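Handheld rig, table 2. August

In at seven. The left gripper was dropping out of tracking again before I had my coffee down. Same thing as last night: fine when it's low over the table, then it jumps as soon as you raise it and roll the wrist. The right one behaved the whole time, so I didn't touch the base software and went straight to the hardware.

Took the marker plate off the left gripper. Two of the screws were loose, one of them loose enough to turn with a fingernail. Somebody (me, I think, back in the spring) had put them in without threadlocker. Cleaned the threads, put Bolitine on all of them, and let it sit while I did the cables. Checked the plate against a straightedge first and it isn't bent. I have one spare plate left in the drawer. Ordered more from Grostard, they say 18 days.

The cables are the real trouble on this rig. The left one has been pulling on the connector at the back of the gripper every time the arm goes up high. I gave it more slack and moved the tie point farther back, then ran the raise and roll by hand until I was sure it didn't go tight anywhere. It hangs down lower than I'd like now and could catch on something on the table. I'd take that over another cracked connector. The last one cost us an afternoon and Sinstead doesn't sell the connector by itself, you have to buy the whole lead.

Jaw wear: the right pads are good. The left pads are getting shiny on the inside where the stick goes. Wiped both sets with alcohol. Didn't change them today. Next time.

Calibration after that. Sat through the whole routine for both sides. The residual on the left came down from 3 millimeters to well under one, which tells me it was the screws and not the cameras. Wrote the offsets into the config and saved the old file next to it with "old" in the name, which is how we ended up with so many files called old. I should clean that folder out.

Put the mug tree on the table for the reach check. The stick goes in the left jaws so I can bring the tip up to the hooks at the top of the stand and watch for a jump in the trace. Right gripper stays down low and open as the reference.

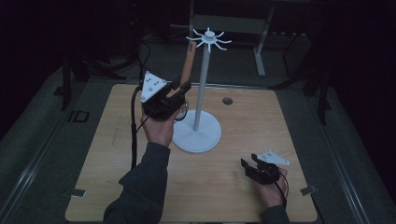 Reach check on table 2, stick in the left gripper, right one held low.

Ran it slow and then at normal speed. No jumps in the left trace at the height where it used to go. There was one short gap on the right, and I had my own forearm over the plate when it happened, so I'm not counting it. Went around the hooks a second time from the other side, which is hard on the shoulder. The far hooks are still awkward with the left hand and I don't think any amount of cable will fix that. The stand could be turned or moved closer. I left it where it was so the numbers can be compared with the earlier ones.

Lunch late.

Afternoon was board and clips. The wood top had crept a little toward the near side. I backed off the clips on the near edge, pushed the board home, and tightened them again by hand and then a quarter turn with the key. Put pencil ticks on the underside so I can see next time whether it has moved. Vacuumed the carpet by the rails too. It was overdue.

Then a longer run to see if the fix holds. The session counter stood at 628 when I started this morning and at 810 when I quit, counting all the short tests. Left side kept tracking all the way through. The gripper body got a bit warm near the cable end, same as always. I felt the plate screws afterward and they were tight.

One thing I don't like. The Vanags logger put the wrong time on the first batch after lunch. It came right after a restart. I've seen it do that once before, after the laptop had been asleep, so I turned off sleep and wrote a note on the lid. The bad batch is in its own folder and I'll fix the stamps by hand or throw it out.

To do:
left pads
check the right plate screws for threadlocker, they probably don't have any either
second lead from Sinstead, ask if they'll do a longer one
time stamps
clean out the old config files

Powered down at ten past six. Both grippers on their hooks, cables coiled loose. Left the mug tree on the table for the morning.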